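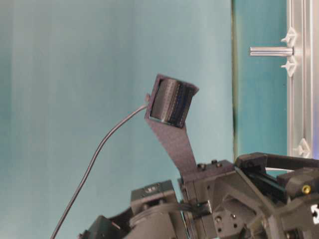 How do you teach a robot to do a job?

Quick answer – you show it. Over and over. Then over again.

A robot arm doesn't know what a gear is. It doesn't know what a peg is. It has motors, it has joints, and it does what the numbers tell it. So where do the numbers come from? Sometimes a person types them in, line by line. Slow! Boring! And if the part moves a tiny bit, the robot misses.

So lots of people do it another way. They call it showing, or teaching by demonstration if you want the long name.

Two ways to show

Way one: by hand. You grab the arm and push it where you want it to go. The motors go soft so you can bend it. Every joint has a sensor inside that knows how far it is turned. The computer writes all of that down, many times each second. Kind of like someone holding your hand while you learn to write the letter S.

Way two: by remote control. You don't touch the robot at all. You hold a controller, or a second arm that is the twin of the first one. You move, it copies. Bend your wrist, it bends its wrist. Squeeze, it squeezes. The computer writes that down too, plus what the cameras see at the same time.

The second way is what they use at Asudel, a small workshop in Kistville. The job there is called Yagi. It sounds easy. Pick up a gear, put it on a peg. You could do it with your eyes shut, probly.

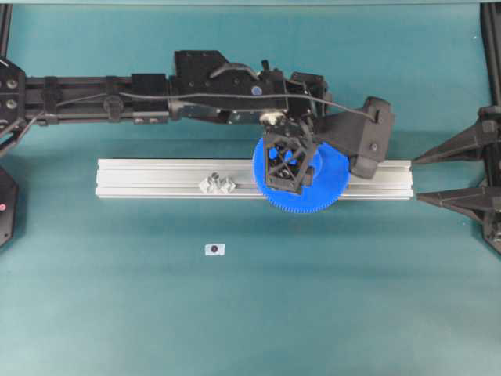 Holding on to the blue gear, just above the rail.

Why is it hard for a robot?

Think about what your fingers do. You feel the edge. You wiggle. If it's stuck you feel that too, and you back up a little and try again. You don't even think about it.

The person driving the robot can't feel much. They have to look. Is the hole in front of the peg? Is the gear straight, or tipped? Tipped is no good – it jams. So they go slow at the end. Fast, fast, fast, then sloooow.

And the mistakes are useful! If the driver misses and then fixes it, the robot can learn the fix. A robot that only ever saw perfect tries wouldn't know what to do when something slips.

How many times?

More than you'd want to. For Yagi they started with 66 tries. The robot got the idea but kept bumping the peg. So they kept going, all the way to 773. That took 3 people taking turns, becuase your hands get tired. Nobody drives for more than 6 tries without a break.

Then comes the learning part. A computer program looks at every try. What did the cameras see? What did the arm do next? It hunts for patterns. After that it gets to drive the arm by itself, and the people watch with a hand near the stop button.

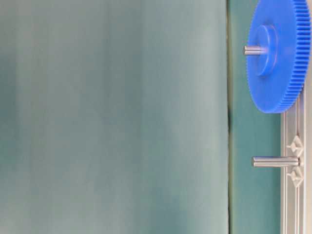 Hagos Ambaye wrote to us after reading the first version of this page: my kids wanted to know if the robot just plays back a recording. Could you put that in?

Good question, so ok. No, not a recording. A recording would do the same moves every time, even if you took the gear away. The trained robot looks first. Move the gear a bit to the left and it should reach a bit to the left. Should! Move it too far, to a spot it never saw in any try, and it can get very confused.

Try it at home

You need a friend, a blindfold, a cup and a spoon. Friend wears the blindfold. You are the driver, use only words. Left, right, down, close your hand. Get the spoon in the cup. Then swap.

Now try it by holding your friend's wrist and moving it for them. Which was faster? Which one could they do again on their own after?

Words to know

Joint – a place where the arm bends.
Gripper – the robot's hand.
Demonstration – one try, start to end, saved on the computer.

Next page from Famero Kids: how robots see.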